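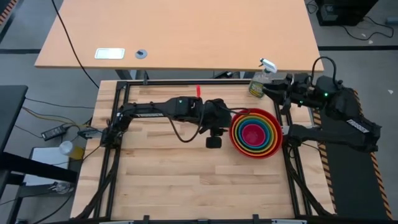 Seven bowls, one footprint: sorting out the plastics

Graham Bramwell
May

1/ I've been working through the kitchen stuff a bit at a time and the nesting bowls got their turn today. Red-orange on the outside, then orange, yellow, green, blue, purple, and a magenta-pink one in the middle. Stacked up they take the space of the biggest and no more.

2/ Before this we had a cupboard of odd plastic tubs, most of them without lids. I kept the lids that fitted something and took the rest of the lot to the tip at Greenwood. One carrier bag and a box.

3/ The rule I've settled on is that a bowl has to nest with the others or it has to be used every week. The old mixing bowl with the handle passed on the second count. The jelly mould did not pass on either.

4/ Someone always asks about stacking bowls while damp, so I'll say it now. Don't. They grip each other and you end up running warm water round the outside to get them apart. Ten minutes upside down on a tea towel first, longer if it's a cold day.

5/ If two are already stuck, stand the bottom one in warm water and put cold water in the top one. Give it a minute and twist. Don't go in with a knife, you'll score the rim and it will catch on your sponge for ever after.

6/ Spray bottle lives at the back corner of the table while I'm doing this. I do the wood last, after the bowls are off it, and wipe along the length of the strips. If you go across them the crumbs collect in the joins.

7/ Bowls get plain washing-up liquid and a soft cloth. I used a scouring pad on the yellow one when they were new and it went dull on one side. It has never come back.

8/ Dorothy Pickering asked what I use each one for. Biggest is salad or bread dough. Orange and yellow are for cake mix. Green for peelings. Blue is for washing berries. Purple for beaten eggs. The pink is for salt, or the one clove of garlic I've chopped too early.
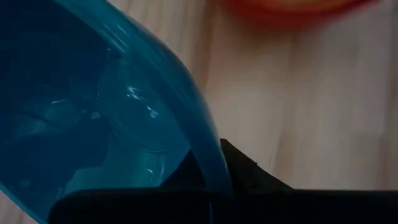
Blue one close up, a bit of something round and red at the top. Shows every bit of light.

9/ The shiny plastic is harder to judge than it looks. You think there's a smear on it, tilt it, and the smear moves, so it was the lamp. I check with a fingertip now. If it squeaks it's clean enough for me.

10/ The thick rim is the part to pay attention to on any plastic bowl. Run a thumb underneath before you buy one. If it's hollow under there it will hold water and flour, and you'll need an old toothbrush. I do ours once a month.

11/ Lizelle Hlongwane says she stores hers upside down so dust can't settle. I tried it. Fine if the shelf is deep, but ours isn't and the big one hung over the front. Right way up with a plate on top does the same job.

12/ On stains: tomato is the worst, turmeric is the other worst. A paste of bicarb and water left on overnight shifts most of the tomato. Turmeric I put on the windowsill and let the sun have a go. Two or three bright days usually does it.

13/ Measured the pink one with a jug while I was at it, filled to just under the rim. 200 ml. That's handy to know, I now use it for a small measure of milk and skip washing the jug.

14/ Then I measured the biggest, for completeness. 2,457 ml by the kitchen scales, weighing the water. I don't need the last seven but it's what the scales said.

15/ Shayne Hapeta, you asked if they go in the microwave. Ours say no on the bottom so I haven't tried. Look for the mark on yours. I melt butter in a mug.

16/ Where they've ended up: lower shelf, left of the sink, colander next to them. The colander doesn't nest with anything and I've stopped trying to make it.

17/ Brenda Furnival has offered me a second set from her loft. I've said no thank you. One set gets washed up as you go along. With two sets you use fourteen bowls and wash fourteen bowls.

18/ Baking tins next. There's a loaf tin in there from the Timlow house with something burnt on the base that predates me, and I'd like to give it a soak before deciding. If anyone has had luck with soda crystals on old tin, let me know how long you left it.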